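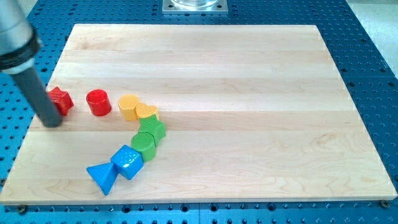

Can two people on different systems play in the same Junar session?

Any two players can share a session as long as both have the same game version and the host has turned on Cross-Play in the Zoradis launcher. The steps for setting this up are in this section.

Last updated: June 2, 2025

5. Hosting and Joining a Session

5.1 Before you start

You need a Zoradis account, a full copy of Junar, and a finished tutorial save. Players who have not completed the tutorial can be invited, but they will be sent to the Birstead training grounds and cannot enter your session until they leave it.

Check the version number in the lower corner of the title menu. All players must match. If one player is behind, have that player close the game and restart the launcher, which starts the update.

5.2 Hosting

1. From the title menu, select Play, then Host Session.
2. Choose a save. Only saves you created yourself appear in this list.
3. Enter a session name. Names can be up to 30 characters.
4. Set the player limit. The highest setting is 7, including the host.
5. Set Cross-Play to On or Off. It is Off the first time you host and keeps your last choice after that.
6. Select a privacy level: Open, Friends, or Code Only.
7. Select Start. The world loads and the session code is shown in the pause menu.

Note: The player limit can be raised while the session is running. To lower it, end the session and host it again.

Note: Code Only sessions do not show up in the browser, even for people on your friends list.

5.3 Joining

1. From the title menu, select Play, then Join Session.
2. Pick a session from the browser, or select Enter Code and type the code from the host.
3. Choose a character. You can bring one from your own saves or make a new one.
4. Wait for the host to accept. The request expires after 30 seconds and can be sent again.

Items you collect stay with your character when you leave. Buildings and map progress stay with the host.

Caution: If you bring a character who is carrying Ikonen quest items, those items are locked while you are in another player's session. Do not drop them. A dropped quest item is removed when the session ends and cannot be restored by support.

5.4 Saving and ending a session

The game saves every 5 minutes while a session is open. The host can also save at any time from the pause menu. Guests cannot save the world, but their characters are saved when they leave through the menu.

1. Open the pause menu and select End Session.
2. Wait until the save icon disappears.
3. Select Return to Title.

Caution: Do not close the launcher while the save icon is showing. This can damage the save file for the host and for every guest still connected.

5.5 Connection problems

If a guest cannot see your session, confirm the privacy level and the Cross-Play setting first. Then check that your router is not blocking the game.

Error 192 means the host's save was made in a newer version than the guest's copy. Update the guest's game and try again.

If the session drops more than once, lower the player limit and host again. For wireless connections, move closer to the router or use a cable.

Section text by Ona Rebane. Network settings checked by Toivo Pelkonen.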